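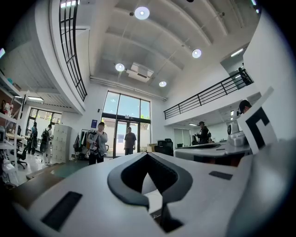
Csaba Juhász wants to talk about the oven before I've even got my coat off. Fine by me. He has baked bread in Brurkden for eleven years, first out of his own kitchen, now out of a former shoe repair shop on the main street, and the oven is new. Well, new to him. Secondhand from a place in Rurnolon that went under last December.

"It runs hot in the back left," he says. "So the rye goes there. Rye doesn't care."

He makes 80 loaves on a slow day and 200 before a holiday. Three kinds, that's all. A rye, a plain white, and a seeded one he calls the Braldale, after the valley where he gets the flour. People keep asking for sourdough baguettes. He keeps saying no.

"I made them for one summer. They were okay. I don't want to get up at two in the morning for okay."

He gets up at three instead. Asleep by eight, most nights. He says the hours never bothered him, what bothered him was the first winter in the shop, when the heating bill came in higher than the flour bill and he was driving bread around in a hatchback with no back seat. He still has the car. Smells great.

I ask who taught him. Long pause, then a story about his grandmother that goes on for a while and ends with a burned tablecloth. The real answer is a man called Ruaridh Imrie, retired now, who ran the bakery two towns over and let Csaba sweep the floor for a month before he was allowed near the dough.

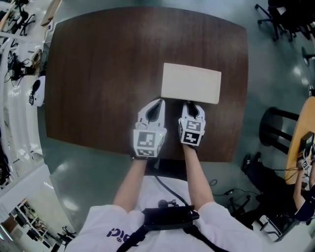
"He would pick up a loaf and knock on the bottom and just put it down again. Didn't say anything. You had to work out from his face if it was good." Was it good? "Not for a long time."

I called Imrie later to check. He remembers it differently – two weeks of sweeping, not a month – but he agrees about the loaves. "Too wet," he says. "He was scared of flour. Everybody is at the start."

Back to the prices. A rye is $6.50 and Csaba knows what people say about that. He put it up by 65 cents in spring and got one angry letter, handwritten, which he pinned up next to the mixer. The woman who wrote it still comes in. She buys the white.

Next thing is a second mixer, a used Negri he's had his eye on, and maybe somebody to help with the early shift. Maybe. He's tried two helpers allready and both were gone in a month.

"I'm not easy," he says. "I hum."

The shop opens at seven and closes when the shelves are empty, usualy before noon. Cash or card. If you want the rye, go early or phone the day before and he'll put one aside with your name on it.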